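# Help me plan the Mugo equipment buy (paid, part-time)

Two open fingers over gray upholstery, with red laundry on either side.

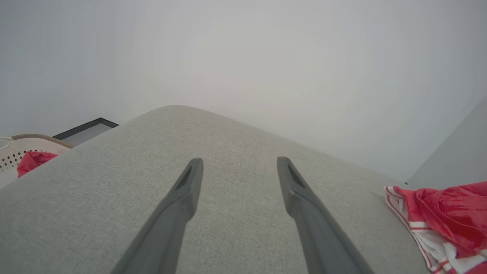
*Wrist view, Mugo laundry work: gripper open, red cloth in the basket at left.*

Hi, I'm Man-lok Pan, and I run the laundry-handling project at Dernomix, over in Dedulbridge. We've got one arm and we want more of them, and I am a much better tinkerer than shopper! So I'm looking for someone who likes spreadsheets, quotes and arguing (nicely) with suppliers.

The job is 10 hours a week through August. You'd help me work out:

- how many arms and wrist cameras we can afford, and whether to lease any
- a spares budget, mostly fingertips and cables (I've put down $319 so far, which feels low)
- baskets, furniture and a big pile of clothes to practice on
- what moves to our Grundgate space and what stays put

You don't need to be an engineer. If you've bought gear for a lab, a workshop, a school kitchen, whatever, I'd love to hear from you. It helps if you're okay asking a vendor the same question three times until you get a price in writing.

Pay is $1401 for the month. You can do most of it from home, but I'd like you here for a couple of mornings so you can see the setup and poke at things.

To apply, send me a few lines about something you bought on a budget and what you'd do differently now. Keep it under 60 words if you can, I read these over breakfast. No résumé needed at this stage.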